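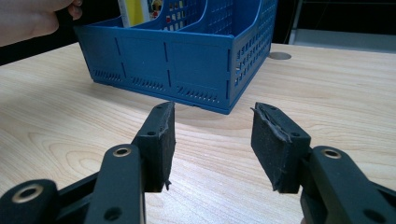

Should I sign up for one of those paid summer reading challenges?

Save your money for now. You can read a book in July without a login, and the ones I've looked at this year mostly sell you a progress bar.

I ask because three readers forwarded me the same offer last week. It comes from an outfit called Grelleo, and the pitch goes like this: you pay up front, you get a "reading pathway" picked for you, and by September you will be reading at a level you "haven't touched since school." I have no idea what level I was at in school. I read the backs of cereal boxes and a lot of murder mysteries, and I doubt anyone kept a chart.

The number they lead with is 3,901. That is how many members are said to have "transformed their reading lives" last summer. I wrote and asked what counted as transformed. The reply said a member is transformed once he or she logs a first finished title. So if you pay, open the app, and tick off a picture book you read to your niece, congratulations, you're in the figure. I asked how many people had signed up in total, which would at least tell us something, and I'm still waiting on that one.

Then there's the daily page goal. Grelleo sets everyone at 160 pages a week to begin with and nudges it up from there. Pages of what? A page of a paperback thriller and a page of a history with footnotes are different animals, and the app treats them the same. Guess which kind of book people start choosing once a counter is running. I did a two-week trial and caught myself passing over a long novel I wanted in favor of a skinny one I didn't much care about. The skinny one was fine. I couldn't tell you a thing about it today.

Michalis Tzanetos, who runs the Thursday book group at the Grilholm branch library, has a less sour view than I do. He thinks the counters help people who have fallen out of the habit, at least for a few weeks. "Some of mine came in bragging about their streaks," he told me. "A couple of them stayed after the streak broke. I'll take a couple." Fair enough. I'd only point out that his group is free and has cookies.

If you want somewhere to begin, go for a mystery. They're short, they have a reason to turn the page built in, and used copies are easy to come by in just about any language you're trying to keep up. Agatha Christie has done more for rusty readers than any app I've tried. Start with one you don't know the ending of, and stay off the internet until you're done.
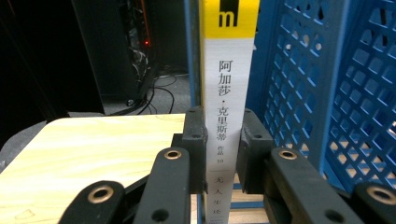

What about the speed-reading add-on?

This is where I get cranky. For an extra fee, Grelleo will teach you the "Cilar method," which promises to double your pace with no loss of understanding. I went through all 4 lessons. The first says to stop hearing the words in your head. The second says the same thing with a metronome. After that you're told to run your eyes down the middle of the page and trust that the sides will come along.

They don't come along. I tried it on a whodunit and missed the second body. My neighbor Tarmo Priedītis, a patient man, tried it on a cookbook and reports that the soup had no onions in it until he went back and read the recipe like a normal person.

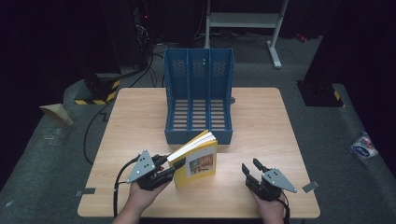
There is nothing wrong with skimming, of course. I skim the paper every morning, and I skim most of my mail. But I know I'm doing it, and I don't pay a monthly fee to have it called a method. If a company wants to claim twice the speed with full understanding, I'd like to see a test given by somebody who isn't selling the lessons. I asked for one of those too. I was sent a page of quotes from happy customers, first names only.

One last item on this. Several of you asked if the trial really cancels itself. Mine didn't. I had to go into the account settings, find "membership," say I was sure, and then say it again. Put a note on your calendar if you go ahead anyway. And if you've been through the whole program and think I'm being unfair, write in. I'd want to hear what you read, and whether you liked it.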